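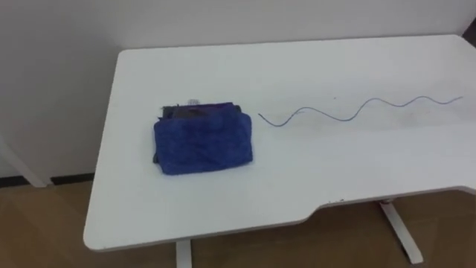 How often does the upstairs office get a full walk-through?

Every 2 months, plus a quick look after any furniture move or contractor visit.

**Bembridge building, 2nd floor, office walk-through**
Friday, July 25, 2025
Walked by: Saron Tsegaye, Reet Mets joined for the back half
Copy to: Margus Žukauskas

OK = fine, FIX = needs work, ASK = need an answer from someone

### Exits and halls
- [x] Main stair door closes and latches by itself. OK
- [x] Exit signs lit, both ends of hall. OK
- [ ] Back stair landing clear. FIX. Carton of Prunell binders parked there again, same as May. Reet moved it to the copy room, needs a real home
- [x] Hall carpet seams flat. OK. The bad one by the restroom got glued down

### Fire
- [x] Extinguisher by kitchen, gauge in the green, tag current. OK
- [ ] Extinguisher by copy room. FIX. Gauge is good but tag has no initials since May. Call Kļaviņa to come sign or swap
- [x] Pull stations not blocked. OK
- [ ] Smoke detector, small meeting room. ASK. No blink that I could see, watched it a good while. Gunārs knows which panel its on?

### Electrical
- [x] No cords under rugs. OK
- [ ] Power strip into power strip, desk by the window. FIX. Second time. Told Shadi Mahasneh, he's ordering a longer one
- [ ] Space heater under reception desk. FIX. Unplugged it. Not allowed, summer or not
- [x] Panel closet, clear floor in front. OK
- [ ] Outlet cover cracked, left of the fridge. FIX. Taped for now, don't use

### Desks and chairs
- [x] Desk legs tight, no wobble. OK
- [ ] Stovon chair, gas lift sinks when you sit. FIX. Pulled it, note on the back. Replacment set for the bad ones was quoted at $1,299, Margus has the quote
- [x] Monitor arms snug. OK
- [ ] File cabinet tips if top two drawers are open. FIX. Needs wall strap. Heavy stuff to the bottom drawer until then

### Kitchen
- [x] Fridge temp OK, no leaks
- [ ] Microwave door sticks. ASK. Still heats but slams. Repair or toss?
- [x] Wet floor sign on its hook. OK
- [ ] Under-sink cabinet. FIX. Drain cleaner stored next to the dish soap, move it to the locked closet

### First aid
- [x] Kit on wall, marked. OK
- [ ] Contents. FIX. Low on bandages, eye wash is expired. Get the box of 200, the small ones run out too fast
- [ ] Contact list. FIX. Still has the old front desk number, extension is 28 now

### Comments
Better than May overall. Repeat items are the landing and the power strips, so those go first. Reet wants the landing taped off with a floor stripe, fine by me if the landlord agrees.

Gunārs Avotiņš: that detector is on the hall panel, I'll test it Monday early before people come in. If it's dead I have a spare.

Margus: chair quote approved. Toss the microwave.

Saron: will order a strap and outlet cover today. Shadi to send me the reciept for the power strip.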